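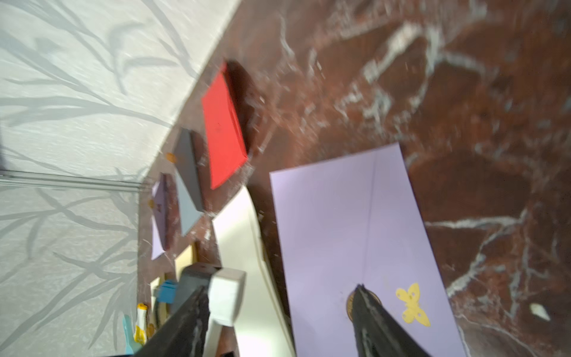

4.3 腕部相机的感知配置与抓取规划

本节带您把腕部相机接入 Plorkley 规划器,并完成第一次平面小件抓取。纸片、卡片、贴纸这类薄东西一直是最有意思的对象:厚度几乎为零,深度图里看不出来,颜色却非常鲜明。调通之后看着夹指稳稳贴着桌面捏起一张纸,真的很过瘾!

开始之前,请确认已完成 4.1 节的网络设置和 4.2 节的手眼标定。控制器固件须为 2417 或更高版本。低于此版本时,感知服务 Estia 仍能启动,但不会发布“薄物体”图层,后面的步骤 6 会一直停在等待状态。

4.3.1 启动感知服务

1. 打开 Zeltemstead 控制台,进入“设备 > 末端相机”,选择已标定的相机,点击“绑定”。

2. 在“服务”页启动 Estia。状态灯由黄变绿后,预览窗口会出现实时画面。两根夹指从画面下方伸入属于正常情况,腕部安装的相机总能看到自己的夹爪。

3. 点击“夹爪遮罩”,让夹爪完全张开,按“采集”;再完全闭合,按“采集”。软件会自动插值出中间各开度的遮罩。

4. 检查遮罩边缘。黑色夹指磨损后表面会出现浅灰色划痕,指尖也可能起毛,自动遮罩有时会漏掉这些地方。请用画笔工具补全,并把“边缘外扩”设为 3 像素。

注意:更换夹指或重新安装指尖之后,必须重做步骤 3 和步骤 4。旧遮罩会把新夹指的一部分当成桌面上的物体,规划器会很努力地想去抓它。

4.3.2 建立桌面模型

5. 在“支撑面”中选择“单平面”,拖动选框覆盖一块没有物品的桌面,点击“拟合”。如果桌面紧挨着墙,请勾选“检测相邻立面”,墙与桌面的交线会以虚线显示。交线在画面里是斜的也没关系,只要虚线与真实墙角重合即可。

6. 切换到“薄物体”图层,等待首次分割完成。此时每张纸或卡片应各有一个独立的色块。

7. 如果桌面带有纹理,把“纹理抑制”从“低”调到“高”。大理石的白色和浅灰色纹路又长又直,很容易被当成纸边。新版分割器会比较纹路两侧的颜色:两侧都是同一种深红褐色,就判为纹路;一侧是淡紫、一侧是深红褐,就判为纸边。这个改动效果特别明显,建议您来回切换几次,对比一下。

提示:卡片翘起时会在桌面上投下深色阴影。阴影若被并入卡片,请打开“阴影分离”,再略微降低“亮度容差”。红色卡片配深色石面时,阴影边界最难分,值得多试几组数值。

8. 墙面有叶片之类的浅色图案,或装有反光的金属导轨时,请在“忽略区域”中把整面墙圈出。已经完成步骤 5 的相邻立面检测时,点击“按立面填充”就行,不用手工描边。

注意:“忽略区域”只影响识别,不影响避障。墙面和导轨仍会保留在碰撞模型中,请勿为了加快规划而把它们从碰撞模型里删除。

4.3.3 处理堆叠与立起的物品

平放的纸可以直接抓取。弯成弧形的纸和靠墙立着的卡片则需要不同的接近方向,Estia 会为每个物体给出一个姿态标签:“平放”“拱起”“直立”或“未定”。

9. 在物体列表中逐个核对姿态标签。拱起的浅色纸片常被标成“未定”,可在三维视图中转到侧面查看,再从下拉菜单改为“拱起”。

10. 对压在夹指下面、只露出一圈边缘的小圆片,不要强行指定类别。先点击“抬升重看”,机械臂会垂直上移后重新成像,然后更新列表。金色圆片尤其如此:是硬币还是金属贴纸,看全了再定,两者所需的夹持力相差很多。

11. 带图案的小件(例如放在淡紫色纸上的黄色蝴蝶剪纸)会作为“附着物”列在底层纸张名下。如果它没有粘在纸上,请取消“随底层移动”,规划器就会先取走小件,再处理下面的纸。

12. 在物品拥挤的角落,把“最小间隙”设为 2 毫米,并启用“由外向内”排序。胶棒、剪刀柄、小方盒挤在一起时,从最外侧开始取,成功的机会大得多。

4.3.4 生成并试运行抓取轨迹

13. 选择一张平放的纸,点击“生成抓取”。Plorkley 会给出若干候选,默认按评分排列。纸张带有折痕时,优先选择夹持线与折痕垂直的候选。

14. 点击“仿真播放”,观察指尖的下降过程。指尖碰到桌面前的最后一段应切换为力控,轨迹线会由蓝色变为绿色。

15. 仿真无误后,将速度倍率设为 29%,按住使能键执行。请始终把另一只手放在急停按钮旁。

警告:在石材等硬质桌面上,严禁关闭末段力控。位置控制下哪怕很小的标定误差,也可能折断指尖或损坏桌面。

16. 抓取完成后,在“回放”页查看力曲线与画面的同步记录。可以拖动时间轴,找到指尖刚接触纸面的那一刻,看看分割边界和真实纸边差了多少。这个页面做得非常好用,很多调参思路都是在这里看出来的!

4.3.5 常见现象

桌面上出现极小的“物体”:多为白色碎屑或反光点。把“最小面积”调高一档即可;若仍出现,请擦拭桌面后重新执行步骤 5。

近处物品轮廓发虚:物品离镜头太近,超出了对焦范围。让机械臂后退一段再成像,不要靠提高锐化来补救,锐化会让遮罩边缘抖动。

同一张纸被分成两块:通常是折痕造成的。在列表中同时选中两块,点击“合并”,软件会记住这次修正,并用于本次会话中颜色相近的纸张。

规划超时:先检查相邻立面是否离目标过近,再试着允许夹爪绕竖直轴旋转。需要脚本批量处理时,可调用 Ghiță 工具包中的重试接口,参数说明见附录 C。

全部调好之后,请点击“另存为场景”,遮罩、平面模型和分割参数会一并保存。下次在同一张桌子上工作时,载入场景后只需重新核对步骤 4 和步骤 9。

本节修订日期:2025年10月22日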